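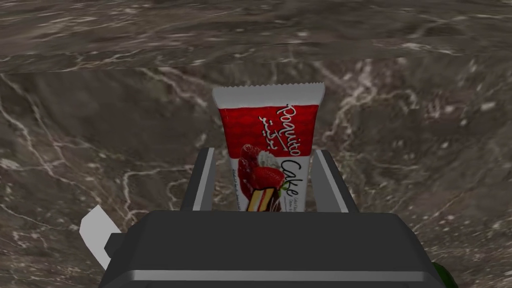

A Poquito snack cake, still in the wrapper.

Snack Swap FAQ

Last updated Saturday, January 11, 2025

I've been running the Kendberg Snack Swap out of my spare bedroom for a while now, and my inbox fills up with the same questions every time sign-ups open. So I finally wrote the answers down. If yours isn't covered, email me and I'll get to it (slowly, but I will).

What is a snack swap, anyway?

You sign up, I match you with someone in a different country, and you each mail the other a box of snacks from your local stores. Chips, candy, cookies, wrapped cakes, weird soda powders, whatever you grew up eating or can't stop buying. I don't touch the boxes myself. I just do the matching, send the reminders and nag people when they go quiet.

How much does it cost?

Joining is free. You pay for the snacks and the postage, and the postage is going to hurt more than the snacks, sorry! Get a quote at your post office before you sign up so you know what you're in for.

How big should my box be?

I ask for at least 4 different items and no more than 4000 grams, packaging included. Most people send way less than that. A shoebox packed tight is perfect.

Do I have to send fancy stuff?

Please don't. My favorite box ever came from a gas station, top to bottom. People want the things you'd toss in your cart without thinking — the cake from the school vending machine, the crackers your grandma kept in the car. Gift-shop chocolate is fine as an extra, but it tastes pretty much the same everywhere.

What can't I send?

No alcohol, no fresh fruit, no meat (jerky counts as meat, and yes, so do bacon-topped things), nothing homemade and nothing in glass. Rules on dairy and seeds change from country to country, so look up your partner's customs page before you shop. I keep a list of links on the sign-up form but I can't promise it's always current.

I can't read the label. How do I know what's in it?

A phone translation app will get you most of the way with ingredients. It's shakier with curvy or tiny type, and it once told me my crackers contained "regret." If you have an allergy, ask your partner to type out the ingredients for you, and if either of you is unsure about something, skip it. I match people with serious allergies only with partners who've said they're happy to do the extra homework.

Will chocolate survive the trip?

In winter, usually. In June, no. I've received a bag of chocolate-covered peanuts that had become one single peanut brick, and I ate it with a spoon. For the summer round, stick to hard candy, chips, gum and plain cakes.

And how do I keep things from getting crushed?

Heavy stuff on the bottom, chips on top, and fill every gap with something soft. I use popcorn, the unseasoned kind, when I'm out of paper. Soft cakes do best standing up along the sides of the box where nothing can sit on them. Don't poke holes in chip bags to save room! They'll be stale before they clear customs.

What do I write on the customs form?

Write what's in there, in plain words: "cookies," "hard candy," "potato chips." Just writing "snacks" or "gift" is how boxes end up sitting in a warehouse. Put the real value too.

My box hasn't come. What now?

First, check the tracking. If it hasn't moved in a month, tell me and tell your partner. My own box to Rineck took so long that I'd given up and mailed a second one, and then they both showed up. If your partner never mailed at all, I'll rematch you with one of my backup senders, and the no-show doesn't get to join again.

How many people are in this thing?

There are 1668 people on the mailing list, but each round is capped at 100. I do the matching by hand in a spreadsheet and that's as much as my eyes can take. Spots go fast, so sign up the day the email comes out.

Can I pick my country?

You can list a wish and I'll try. No promises. Everybody asks for Japan.

Can my kid or my class join?

Kids can join with a parent's name and address on the form. For classes, write to me first and we'll set something up outside the regular round.

When does the next round open?

Watch your email. I'll send the date once I've caught up on the stragglers from the last one.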